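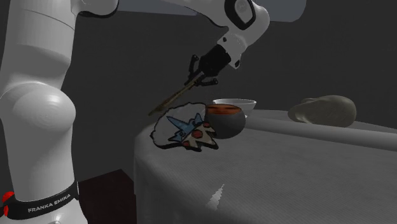
Robot arm beside a cloth-covered table (computer render).

Popular Music in Performance: Handout 6
Listening to a support act

Posted 22 December 2021 by Ayantu Abdella

These notes go with the session on short sets. Read them before you start the written task, and bring your own listening log to the next class.

1. What a support set is

A support act usually gets half an hour or less. Most of the room has come for someone else, the sound check was short or did not happen, and the lights are often left plain. The band has to choose songs with that in mind. Slow openers are a risk, and so is a long gap for tuning.

2. The set we studied

The recording played in class was Brekow supporting Lallix in November, in a hall that holds 249. The running order was:

Lullitz (instrumental, goes straight into the next song)
Cold Tap
Brynjólfsdóttir
Second Bus
Harbour Lights, Off

Note the join between the first two numbers. The drummer keeps the hi-hat going and the bass changes key underneath it, so there is no space for applause. Several of you heard this as one long song. Either reading is fine in your essay if you can say what you heard.

3. Terms

Set list: the songs in order, as planned. The band may not keep to it.
Segue: moving from one song to the next without a stop.
Middle eight: a section, often eight bars, that appears once and differs from verse and chorus. In Brynjólfsdóttir it is twelve bars long - the name is still used.
Front of house: the sound the audience hears.
Monitor mix: the sound the players hear on stage. Singers who drift sharp are often struggling with this.

4. Making notes at a gig

Write little and write it early. Put down the order of songs, the instruments used in each, and one thing about the crowd. Leave opinions until the next day. If you don't know a title, write the first line you can make out. Stand near the sound desk if you can, and stay in one place for the whole set.

5. Written task

Choose a support set you have heard live or on an unedited recording. Describe how the order of songs shapes it, and discuss one segue or pause in detail. The limit is 3000 words including footnotes. Lyrics quoted in full go in an appendix and are not counted. Hand in on paper to room 205.

Reviews may be used as sources - treat fan reviews the same way as printed ones, and say which is which.

We use cookies to remember your settings. Accept / Manage choices

Recent handouts
Handout 5: Verse, chorus and what comes between
Handout 4: Small venues and their sound
Handout 3: Cover versions
Listening log template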